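Household Practice, Unit 9: Storing and handling kitchen wraps
Handout for the second lesson. Course leader: Terence Kershaw
Version 27/06/2026

In the first lesson we spoke about dry goods. Now we come to the wraps: aluminum foil, cling film and baking paper. Many students think that this topic is too simple, but in the practical test of last September it took the most points away.

9.1 Clearing the work surface

Before you sort the wraps, take them all out of the drawer and lay them on a table. A light tabletop is good for this work, as small torn pieces of foil are easy to find on it. Keep the storage box at the side and leave free space in front of you.

9.2 Reading the package

Each package should be read before it is put away. Look for the length of the roll, the width, and the symbols for oven and freezer. The label with the barcode may stay on, but it must not cover the symbols.

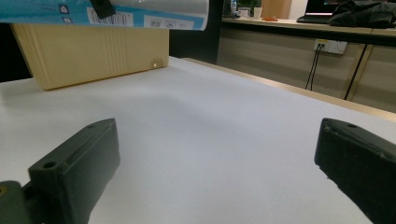 Blue and silver package with its barcode label, beige box on the table

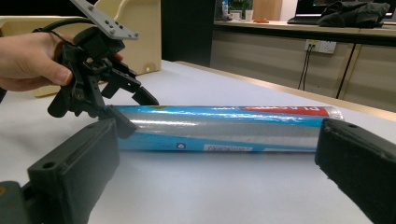 Foil roll lying flat on the white table

9.3 Opening and closing

Open the sleeve at one end only. If you tear it along the whole length, the roll has no protection and the edge of the foil becomes damaged. Pull out what you need, cut it in one movement, and fold back 13 mm of the free edge. With this fold you will find the beginning again next time.

9.4 Where to store

Rolls are stored lying, the heavy ones below. Do not put them upright behind bottles. In our teaching kitchen in Flirkley the drawer is 50 cm wide, so the long catering rolls must go on the shelf.

Homework: make a list of the wraps in your own kitchen and write for each one what it is used for. Please bring it to the next lesson, together with one empty cardboard core.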